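Pirnholm print works open day: visit notes

The Pirnholm works opened its doors in September, from ten until four, and I went along for the morning session. The firm prints short-run books, catalogues and a fair amount of packaging. Visitors were taken round in groups, in ear defenders, along a yellow line that begins at the plate room and ends at dispatch. What follows is written up from notes and is mainly of use to designers who send files to a press and seldom see what becomes of them.

Prepress

Files come in as PDF and go through an automatic check before an operator opens them. The check looks for missing bleed, images below the resolution limit, fonts not embedded and total ink coverage above the limit for the chosen paper. The commonest fault, we were told, is black text built from four colours. It looks the same on screen and prints with coloured edges if the sheet moves at all between units. The second commonest is a spine width worked out from the wrong paper. Pirnholm will supply a spine figure on request once the stock is fixed, and would like more people to ask for it.

Imposition is done in software called Zamley, which the firm has used for several years. The operator showed a 16-page section being laid out, with allowance for creep. On thick uncoated stock the inner pages of a section push outwards when folded, and after trimming their outer margins are narrower than those of the outer pages. Zamley shifts each page towards the spine by a small amount to even this out. Folios set very close to the fore-edge still give trouble. My own last job had them at 5 mm and I shall be moving them.

Plates are aluminium, imaged by laser and processed without chemistry. Used plates are stacked by the door and sold for recycling.

Press room

There are two litho presses. The larger is a five-colour machine with a coating unit; the smaller has two units and is kept for book text. The five-colour press was running a seed catalogue cover for a firm called Puda while we watched. Make-ready on that job had taken 17 minutes and used 59 sheets before the first good one came off. Those numbers were chalked on a board at the delivery end.

Colour is read from a control strip along the tail of the sheet. The operator pulls a sheet, lays it on the console, and a scanning head travels across the strip and reports density and dot gain for each ink zone. Corrections go back to the ink keys directly. The operator also looks at the sheet under the viewing lamp and sometimes overrules the numbers, mostly on skin tones and on large flat areas of grey. A neutral grey built from three colours drifts sooner than anything else on the sheet. The advice was to use black for grey tints wherever the design allows it.

Humidity is held steady by misting nozzles in the ceiling. Paper is brought in from the store at least a day before it is needed, still wrapped. Uncoated stock is the more sensitive of the two kinds and had a corner to itself.

The digital press is in a separate room with its own air supply. It takes sheets up to B2 and is used for anything below a few hundred copies. Samples from both processes were laid out side by side. On coated paper I could not reliably tell them apart. On a rough uncoated sheet the digital print sat on the surface with a slight sheen, and the litho was flatter. Solid dark blues were the clearest difference.

Finishing

Folding, sewing and binding take up more floor than printing does. The folder was being set for a right-angle fold on 170 gsm silk, with a creasing wheel ahead of the second plate. Without the crease the coating cracks along the fold and shows white through any solid colour. The firm asks for grain direction to be parallel to the spine on all bound work and will query a job where the sheet size prevents it. 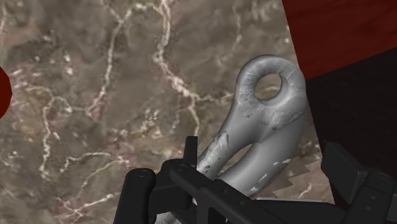

Three binding methods were on show. Perfect binding with hot-melt glue is the cheapest and opens least well. PUR glue holds better on coated stock but must cure before the pull test, which adds a day to the schedule. Thread sewing costs more again and lies flattest. The sewn sample was a monograph for the Asadi gallery, 2234 copies, printed in two colours on a cream uncoated sheet. The odd quantity was the result of overs being accepted by the client.

The guillotine was demonstrated last. It has a two-hand control and a light curtain, and cuts a pile of some 40 mm in one pass. Draw was visible on the softer stock: the top sheets had moved slightly under the clamp and were trimmed a fraction differently from the bottom ones. This is the reason for the 3 mm bleed, and for keeping thin borders away from the trimmed edge.

Practical points

Parking is limited and the path from the station is unlit. The tour takes just under two hours and involves one steep stair. Paper swatch books were free at the reception desk; the foil and emboss samples were for reference only. Files for a test sheet could be handed in on the day, with a profile named in the job notes. I left one with a grey ramp and four tint panels, on the uncoated stock, and have asked for it untrimmed.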